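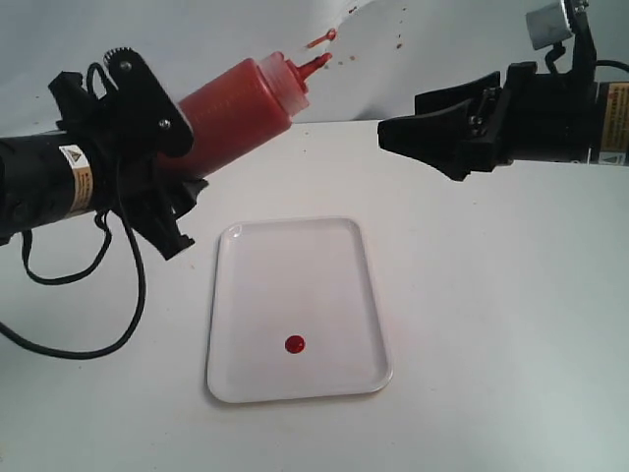 Grelmont has put out its house rules for robots that handle food and drink, and anyone who has ever wiped down a counter at the end of a long day will find a good deal in them to like. The booklet took effect on March 30, 2020, and copies have gone to all 700 members.

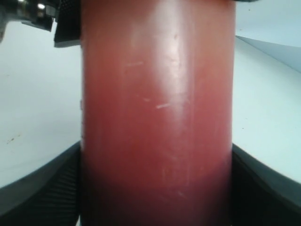 Grip comes first, and it gets the longest chapter by far. Squeezable packaging must be tested full, half full and nearly empty, and the pads checked before each run. Scuffs and scratches like the ones on this red surface between the fingers are to be written down at the start, so that new marks can be told from old ones. Bhupendra Kandpal, who edited the text, spent most of January on that chapter alone.
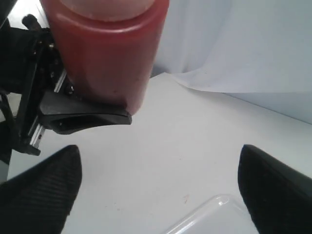

Then there is cleaning – a subject close to many hearts. Splashes have to be logged before they are wiped away, walls and backdrops included, and arms must be stopped before a hand goes anywhere near them. Two-arm stations get 2 extra pages, mostly on which arm should wait for the other. 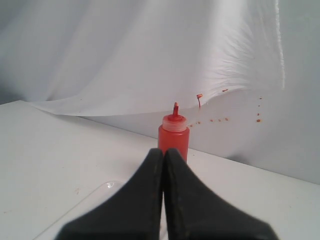
Wael Hegazy welcomed the rules but said smaller workshops would need more time with the paperwork, and he hoped the log sheet could be cut to a single side. Grelmont is taking comments until the next printing.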